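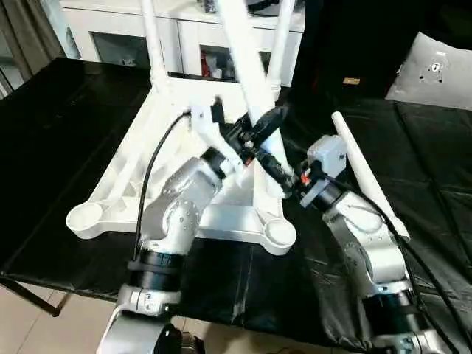

*Gomby bench, two-arm task: left gripper on the frame's central joint, right gripper just below the rod.*

**Gomby: progress report to the Nornitz fund, second period**
Prepared by Dela Agbenyega

We're halfway through the grant and I'm very pleased to be writing this one, as the last report was mostly a list of cables we were waiting for. The arms are working every day now, the recordings are coming in, and we have a first result on the question you funded us to look at: can a two-armed robot learn when to hold still?

## What we set out to do

You'll remember the idea from the proposal. Most learning methods for two arms treat both as equally busy at all times. People don't work like that. When you put a leg on a stool, one hand spends most of the job simply holding, and it makes small corrections as the other hand pushes. We wanted to teach the robot that split directly, by marking each moment of a demonstration with which arm is "holding" and which is "working", and training on those marks alongside the movements.

We call the marks roles. A short piece of software, which we've named Budura, suggests the roles from the arm speeds and the gripper openings, and a person then corrects them. In the first weeks the correcting took longer than the recording did! It is now quick enough to do over a cup of tea at the end of a session.

## Recordings so far

We have 2,418 demonstrations, all driven by hand by members of the team. Of these, 997 have had their roles checked by a person and are in the training set. The rest have only Budura's suggestions so far. We did try training on the unchecked ones too, and I'll come to that.

Most of the work is with light white tubes and frames, plus cloth. I'd like to say a little about why we added cloth, as it wasn't in the proposal. With the frame, the holding arm has an easy life: the part is stiff, and if you grip it anywhere sensible it stays put. Our early model did nicely on frames and we began to suspect it had only learned "left arm closes and stops". Cloth showed us that this suspicion was right. The fabric gives, the bundle shifts, and an arm that has merely stopped is no longer holding anything useful.

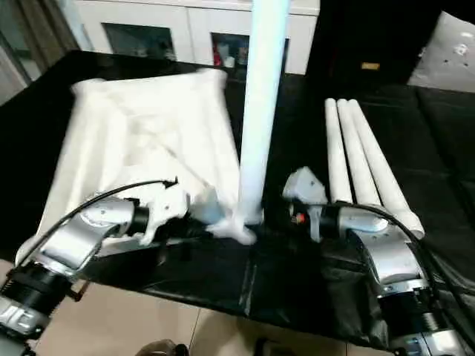 So the tube-and-cloth task has become our main test. One arm has to keep a bundle gathered at the foot of a tube, and the other has to leave the tube standing and go for the next one. It looks simple on paper and I've grown really fond of it, as it brings out every weakness in the method within a minute or two. If the holding arm is too stiff, the tube is pushed over. If it is too soft, the cloth opens up and the tube leans.

## The result

We ran the same test with two models. Both had the same 997 demonstrations; one had the roles and the other didn't. Each had 14 attempts at the tube-and-cloth task, from starting layouts that neither had been trained on.

| Model | Attempts | Completed |
|---|---|---|
| With roles | 14 | 13 |
| Without roles | 14 | 6 |

I did not expect a gap like that. Fourteen attempts is a small test and I wouldn't want anyone to quote it as a final figure, but the way the two models fail is just as interesting as how often. Without roles, the holding arm tends to drift towards whatever the other arm is doing, as though it wants to join in. With roles it stays where it should and gives a little when it's nudged. The one failure was a poor first grip on the cloth, before the second arm had moved at all.

On the frame task the two models are level. We think that's fair enough: a stiff part forgives a lazy holding arm, so there's little for the roles to add. We will keep frames in the test set all the same. A method that helped with cloth and made frames worse would be no good to us.

## What didn't work

Training on the unchecked recordings made things worse, which was a disappointment. Budura is good at spotting an arm that has stopped. It is bad at telling holding from waiting, and those look nearly the same in the speeds. A person can tell them apart straight away from the video. We now feed the gripper motor current into it as well, and the early signs are good, though I have no figures I'd stand behind yet.

We also lost the better part of two weeks to lighting. White parts in bright light lose their edges in the head camera's view, and the model was reaching short. The black cover on the table helps a lot with this. White tubes lying across white cloth are still hard, and I'd call that an open problem.

## Spending and staff

Spending is in line with the plan, apart from replacement gripper fingers, where we've gone over. The extra has come out of the travel line and we're not asking for more. Sanding down worn fingers has also turned out to be perfectly good practice for short sessions.

## Next period

- Finish checking roles on the remaining recordings, starting with the cloth ones.
- Repeat the main test with many more attempts per model, and with someone outside the team choosing the layouts.
- Try swapping roles partway through a task, so the left arm holds first and the right arm takes over. We have a handful of recordings of this and the model hasn't seen any of them.
- Run the trained model on the second pair of arms, at the Lamptey building, with no further training.

The Lamptey run is the one I'm most looking forward to. The table there is a different height and the arms are mounted further apart, so we'll find out quickly how much of this belongs to the method and how much to our own bench. We have it pencilled in for December, and you'd be very welcome to come and watch. Mornings are best, before the sun gets round to that side.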